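Zip pouches: which tips are worth the bother

Every household advice page sooner or later tells you to buy clear zip pouches and put your life in them. I've been using them for 4 years, mostly for papers, cables and the odd bits that live in the kitchen drawer, and I think about half of what gets said about them is wishful. These are notes on what has worked in our house and what hasn't.

Do they keep paper dry?

From a splash, yes. From a leaking pipe under the sink, no. The zip on an ordinary document pouch is a little plastic track and it lets water in at the slider end, where there is nearly always a small gap. I put a folded paper towel in a Plasteo one and held it under the kitchen tap, and the towel was damp at one corner before I'd finished counting to twenty. If you have papers you would cry over, put the pouch in a lidded box on a high shelf. The word "waterproof" on the packet should be read as "fine in the rain between the car and the door".

Buying

The cheap ones and the dear ones fail in the same place, which is the seam at the bottom corner. I bought a pack of Rendon pouches at nearly twice the price of the Plasteo ones because Hanneke Van Hecke swore by them in the comments here, and 2 of them split within the year. In fairness to her, hers haven't. She keeps knitting patterns in them and I kept door hinges.

Get the size up from the one you think you need. A pouch the same width as an A4 sheet sounds ideal until you try to slide in an actual A4 sheet with a staple in it. The corner catches in the track, you push, and now you have a bent sheet and a strained zip.

Coloured zips are useful only if you stick to a code. We had red for bills, blue for school and green for the garden, and by December the red one had seed packets in it. I gave up on the colours and use a strip of masking tape with pencil on it. It peels off and you can write a new one.

Cleaning a grubby one

The usual advice is to throw them in the washing machine in a pillowcase. I tried it at 30 degrees and they came out creased, cloudy and full of water that took days to go. Don't bother. Lay the pouch flat on a worktop with the zip at the top and go at it by hand.

Wipe before you scrub. A damp cloth with one drop of washing-up liquid takes off most grey smudges. Specks that stay put may be on the inside, so run a fingernail over them on the outside first and see whether you can feel anything. It saves rubbing at the wrong side of the plastic for ten minutes, as I have done.

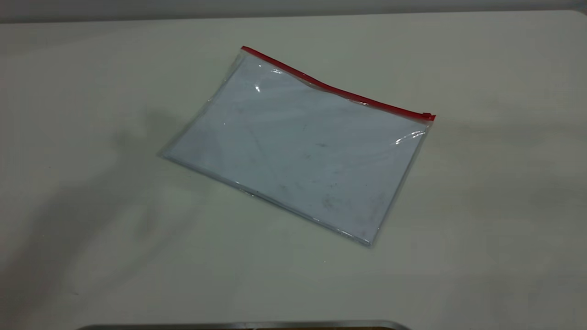 When the zip sticks

Candle wax, lip balm, soap, pencil lead: all of them get recommended, and all of them work for an afternoon. Wax and balm then collect fluff and you are worse off than before. A dry old toothbrush along the track, both sides, does more good than any of them. Do it with the pouch open and tap the crumbs out over the bin.

If the slider has come off one side of the track, Eero Karppinen wrote in to say you can ease it back on by snipping a tiny notch at the end and feeding both edges in together. I've managed it once in three goes. For the price of a new pouch I wouldn't spend an evening on it.

Creases

Warm water softens the film a bit, and a heavy book overnight will flatten most folds. Sharp ones stay. I have seen people suggest an iron through a tea towel. I did this to a Yaman pouch and the two layers stuck together in a patch the size of a coin — so that one holds nothing now except rubber bands.

Storing the empties

Close the zip all the way before you put them away, or the sliders catch on each other. Flat in a shallow drawer is best. Standing up in a magazine file looks tidy in photographs, but the pouches slump and curl over.

Someone will tell you to log what is in each pouch on an app. I tried Climus for a month and had 177 entries, most of them wrong by the end, because the scissors don't tell the app when they move. They're see-through. Look in them.

Not worth doing

Silica sachets in with paper. Double bagging. Laminated labels on a ring. Punching holes in the edge so they fit a ring binder — they tear at the second hole.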